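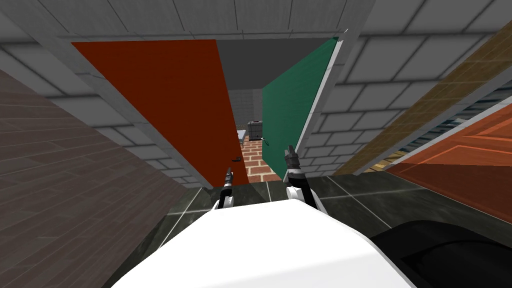 Inville, planta baja, ala norte. 2 de junio de 2023. Orden 2287. Revisión eléctrica antes de cerrar falso techo y rodapiés.

## Cuadro y acometida

- [x] Diferenciales: disparan con botón de test. Los 2 del fondo van duros, repasar.
- [x] Apriete de bornes. Hecho, sin marcar con rotulador. Marcar.
- [ ] Rotulado de circuitos. A lápiz todavía, no vale.
- [x] Continuidad de tierra. Correcta en todo el ala.

## Tomas de pared

- [x] Polaridad comprobada en todas.
- [ ] Cajas enrasadas con el acabado. Cinco hundidas, ponr suplemento antes de embellecedor.
- [ ] Tornillos de embellecedor: faltan en el pasillo. Pedidos a Susholm, llegan en julio según albarán.
- [x] Altura según plano. Ok.

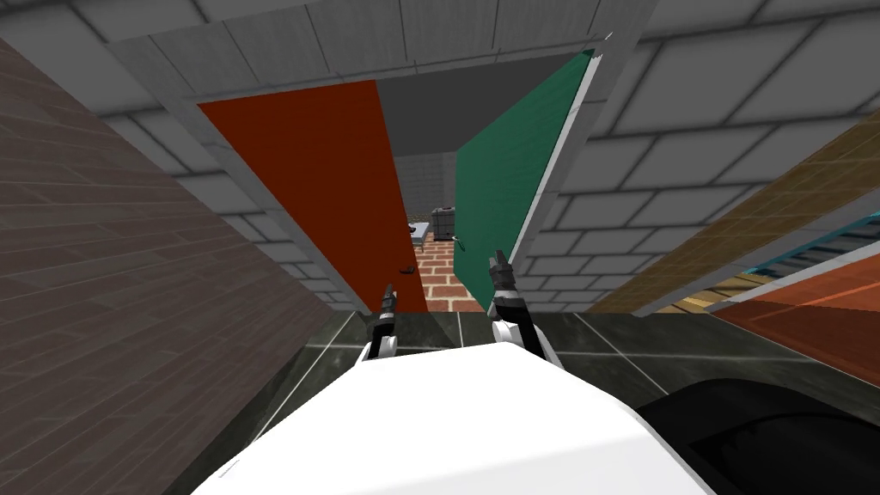
## Canalización y registros

- [x] Tubo corrugado sin aplastar en los tramos vistos.
- [ ] Tapas de registro. Una no cierra, rebaba de yeso. Limpiar y volver a probar.
- [ ] Paso de forjado sellado. Pendiente, sin espuma normal por favor, la intumescente. Ya pasó en Abu Hammour y hubo que picar.
- [x] Separación con datos. Justa pero cumple.

Comentario sobre los registros: el modelo Cludcombe trae la junta suelta en la bolsa, no montada. Mirar dentro antes de tirar embalajes.

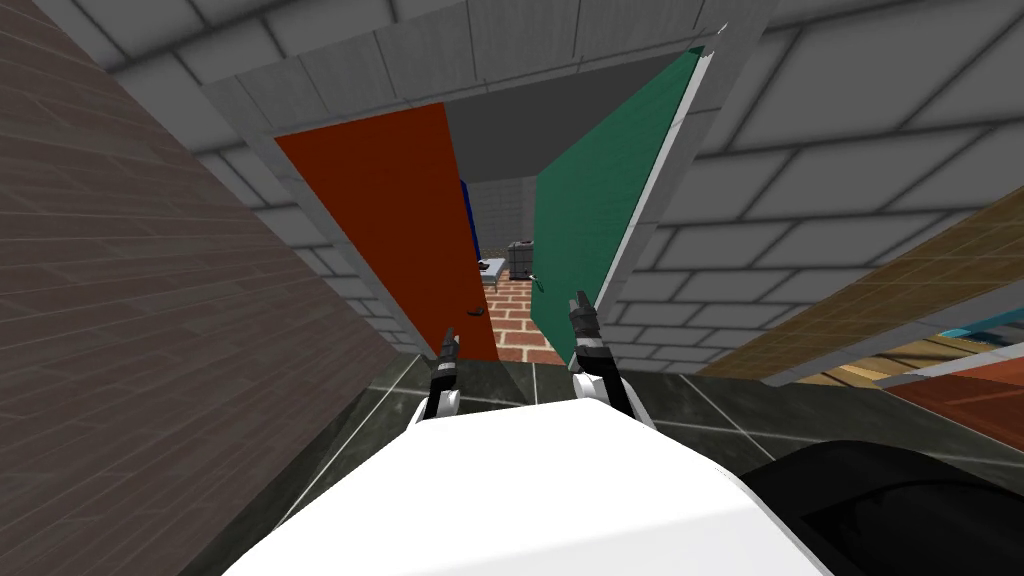
Si la junta no aparece, no atornillar la tapa en seco. Dejarla presentada y apuntar el nº de registro en la hoja de obra.

## Emergencias

- [x] Autonomía: más de 2 horas en prueba.
- [ ] Piloto de carga apagado en una luminaria. Cambair batería.
- [ ] Repetir prueba con el cuadro ya rotulado.

Resultado: NO apto para cierre. Segunda visita cuando estén los suplementos y el sellado.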